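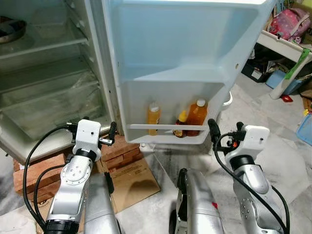 Refrigerator, door open: glass shelves and lower door bin

Luneva etching press, geared, with stand

£3960 including VAT. Built to order.

The Luneva is a hand-driven etching press for intaglio, relief and monotype work. It is made by Wiltesik and supplied with a steel stand, one bed, a set of Stukia blankets and the tools needed for assembly. The maximum plate width is 600 mm. It suits a small shared workshop, a school print room or an individual printmaker who has outgrown a tabletop press.

Specification

Bed width: 600 mm
Lower roller diameter: 80 mm
Weight of press and stand, without blankets: 138 kg
Drive: reduction gear, four-spoke wheel
Pressure adjustment: two independent screws with dial indicators
Bed material: compact phenolic laminate
Rollers: solid steel, ground
Finish: dark grey powder coat on frame and stand, bare steel on rollers
Wheel position: right-hand side as standard, left-hand to order

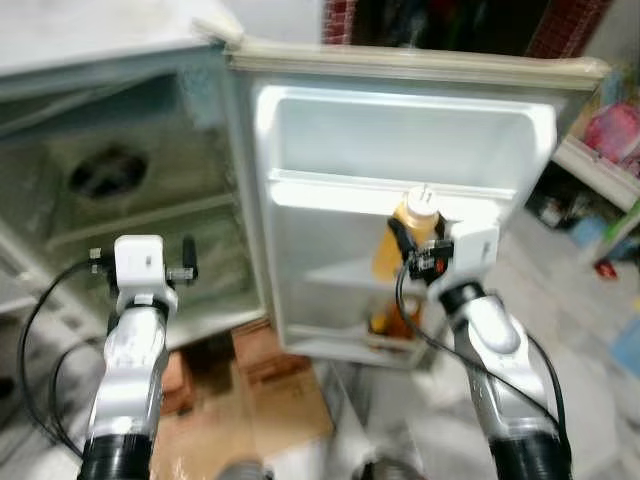 Ebise Admasu

Frame and rollers

The side frames are cut from steel plate and joined by three tie bars. The bearing housings are machined after welding with the frames bolted together as a pair, so the rollers sit parallel when the press leaves the workshop. They should still be parallel after delivery. Check before printing anything that matters, using the method given under Setting the pressure.

Both rollers are solid. The upper roller is larger than the lower one and carries the load from the pressure screws. The lower roller is driven. Some presses of this width drive the upper roller instead, and printers used to that arrangement may notice that the bed starts to move slightly earlier in the turn of the wheel.

The roller surfaces are left bare. Wipe them with a thin film of light machine oil if the press will stand unused for more than a month, and remove the oil completely before fitting blankets. Oil that gets into felt does not come out.

Drive

The reduction gear is enclosed and greased for life. Direct drive is available on request at the same price, but we do not recommend it for deeply bitten plates or for collagraphs with uneven build-up. With the gear fitted, one person can run a full-width plate at etching pressure without leaning on the wheel.

The wheel is held by a taper key and comes off for transport through narrow doorways. Keep fingers clear of the spokes when the bed is loaded off-centre.

Bed

The bed runs on the lower roller and on two sets of support rollers, one at each end. Stops are fitted underneath and prevent it from running out of the press. The stops are steel pins with rubber sleeves. Replace the sleeves when they split. A spare pair is taped inside the stand.

Phenolic laminate is flat, light enough for one person to lift and resistant to the solvents normally found in a print room. It scratches. Scratches from a scraper or an unbevelled plate will show in heavy embossing, and for this reason many printers keep a sheet of clear polyester over the bed with a registration grid underneath. The two faces are identical and the bed can be turned over.

A steel bed can be ordered. It adds considerably to the weight and needs two people to fit.

Blankets

The press comes with three Stukia blankets: one sizing catcher, one cushion and one pusher. All are woven or pressed wool without a synthetic core. The sizing catcher goes against the paper and will stiffen first as it takes up size and water. Wash it in cool water with a little wool detergent, press it between towels and dry it flat. The other two need washing far less often.

Relief printers may prefer to remove the cushion and work with the catcher and a sheet of rubber-cork. Lino and wood blocks need bed runners of the same height as the block. Runners are not included — cut them from the same board as the block where possible.

Replacement blankets are sold singly or as a set.

Setting the pressure

Raise both screws until the upper roller is clear. Place the blankets on the bed, squared to the front edge, and run them under the roller. Lower each screw until it just makes contact and set both dials to zero. Then turn the screws down by equal amounts, a little at a time, proofing between adjustments.

To check that the rollers are parallel, lay a strip of newsprint at each side of the bed and close the press on them without blankets. Both strips should grip at the same dial reading. If one slides while the other is held, loosen the dial on that side with the small hex key, correct the screw and reset the dial. Do this with the bed in the middle of its travel.

Always note the reading for an edition. Blankets compress over a long run and the last impressions may need slightly more pressure than the first. Matching a plate reprinted after several years is harder. Paper stocks change, plates wear, and a dial reading from an old notebook should be treated as a starting point.

Stand

The Cheema stand bolts to the press frame at four points and has levelling feet with locking nuts. It has one lower shelf, suitable for boards and spare blankets. Castors are not offered on this model. The floor should be level and able to take the weight at four small points; on suspended timber floors, spread the load with a board under each pair of feet.

Delivery and assembly

The press arrives on a pallet in three parts: frame with rollers fitted, stand, and bed with accessories. Delivery is to the kerb on the mainland. Positioning inside a building is quoted separately, and we need to know about steps, lifts and door widths beforehand.

Assembly takes two people most of a morning. The frame must be lifted by the tie bars or with slings around them. Do not lift by the rollers or the pressure screws.

Orders placed now will leave the workshop from the end of June.

Guarantee

The frame, rollers and gear are guaranteed for five years in normal use. Blankets, stop sleeves and the bed surface are excluded. Damage from printing with unbevelled plates or from objects passed through the press other than plates, blocks and paper is also excluded.

Related items

Stukia blanket set, 600 mm
Steel bed for Luneva
Polyester bed cover with registration grid
Stop sleeves, pair
Wheel, left-hand fitting kit

Page revised May 27, 2026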